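I bought the Clonell kit in February, telling myself it was for learning. Two arms, a controller box, and a license for the Barta simulator, which lets you build the robot on screen before you bolt anything together at home. I've put 30 evenings into it now and my workbench is still half covered in foam packaging, so make of that what you will.

The simulator first, as that's where all my time has gone! You get a furnished room to work in, and there's a view that looks out over the gripper at whatever it's pointed toward. I practiced opening and closing the fingers in there until I could do it without peeking at the key chart. The controls are nice and quick. The shadows look a bit heavy to me (my laptop fan certainly thinks so), but you stop caring after an evening or two.

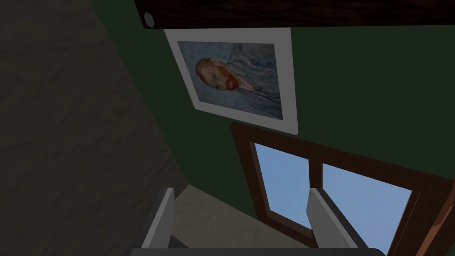
Olga Esteban wrote in to say she'd skip the paid license and get the arms on their own, then tune them on the real bench, as her own joint settings from Barta needed redoing once she had the motors mounted. Fair point, and if you already own a decent bench supply I might lean that way too. I don't, and I'd much rather crash a pretend arm than one I'm still paying for.

Moving on to two arms at once. This took me forever to set up, mostly because the manual puts the left and right arm IDs on different pages and I mixed them up (twice, on the same night, very late). Once they're straight, you can drive each arm separately or mirror them, and mirroring is a ton of fun.
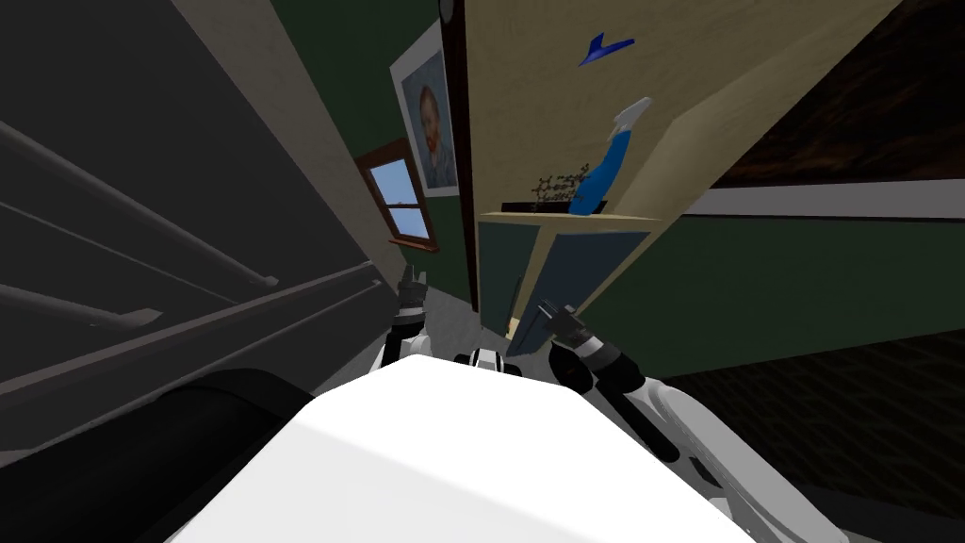
My biggest gripe is the camera. It has no level button, so if your view rolls over you're stuck nudging it back with the arrow keys, and I've spent whole sessions working with the staircase and the cabinet leaning over like a ship going down. Reaching for the cabinet doors at that angle is a real brain twister. A spray bottle sits on the ledge above them, and I've made that my next target once I get the hang of the doors. Drivora's forum has a script that's meant to fix the roll, but I haven't tried it yet.

As for the hardware, the screws are good, the cables are too short, and the base plate wants a thicker bench than mine. Four stars from me, and I'm ordering longer cables tonight.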